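Ticket 4000: Hollandaise splitting in the Zilby blender jug
Opened: 10th October
Status: Waiting on customer
Handled by: Vodadus Kitchen Support

Hello again, and thank you so much for the patient, detailed message (and for trying the recipe a second time before writing to us, which is more than I would have done with that much butter on the line!).

I went through your notes with a cup of coffee and made the same sauce on our test bench, using the Ostrowski recipe card that comes in the box. My first batch came out lovely and thick. For the second I poured the butter straight from the pan, the way you described, and it split on me within seconds, so I feel your pain. 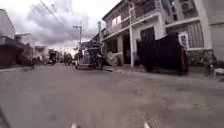

The card asks for butter at 61 degrees Celsius, and I'm afraid it's printed in rather tiny type on the back. Yours was still bubbling when it went in, and that is plenty hot enough to scramble yolks. Please let it sit for a few minutes and check it with a thermometer if you have one handy.

The other thing I noticed is the speed. You had the dial at 10, and I'd love for you to try it at 3, with the butter going through the small hole in the lid in a thin, slow stream. Mine took a bit of patience, but it held together nicely.

If it still breaks, whisk a fresh yolk with a spoonful of warm water in a clean bowl and add the split sauce to it a little at a time. I rescued my bad batch that way and had it over asparagus for lunch.

Should the jug itself feel hot after blending, do tell me, and I'll check the Wonier motor base under your warranty. I'll keep the ticket open for 19 days so there's no rush at all.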